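Cold wash for everything: worth it or just marketing?

ridgeback_8
Joined: April
Posts: 15

My black clothes keep going grey. The Prelora bottle says to wash everything at 20 and they'll stay dark "for years". I've done that since the winter and can't say I see any difference, apart from the towels smelling a bit off. Is there any proof for this, or is it just something to print on a bottle?

mothballed
Posts: 3395

It's something to print on a bottle. Friction takes the colour out, so does cramming the drum. Turn things inside out, use less powder, stop worrying about the number on the dial.

Pandale_Pat
Posts: 3000

Don't agree with that. I moved all our darks to cold and the jeans have held up far better than the last lot did. Heat does matter, whatever people say.

mothballed

Same brand of jeans? Same dye? Worn as often? You've compared two different lots of clothes and given the credit to the dial.

Pandale_Pat

Fair enough, different brand. I still trust my own eyes over a stranger on a forum.

tenpencemix

My bet is half of it is drying. We had a rail by a south-facing window in the old flat and every black top we owned went brown on the shoulders. I moved the rail to the back bedroom and bought the next lot from the same shop, same size, same everything.
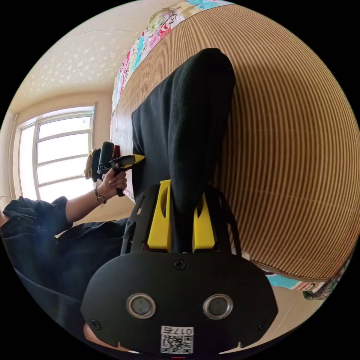 Those ones were still black the following summer, washed at 40 the whole time in a Moser we got second hand. So I'm not buying the cold wash story, though I'd still keep towels well away from 20.

ridgeback_8

That's more like it. Towels back to 60 then, and I'll shift the airer out of the sun. Any views on those colour catcher sheets?

mothballed

Waste of money.

Pandale_Pat

They come out pink, so they're catching something.

mothballed

Yes, dye that was leaving your clothes anyway.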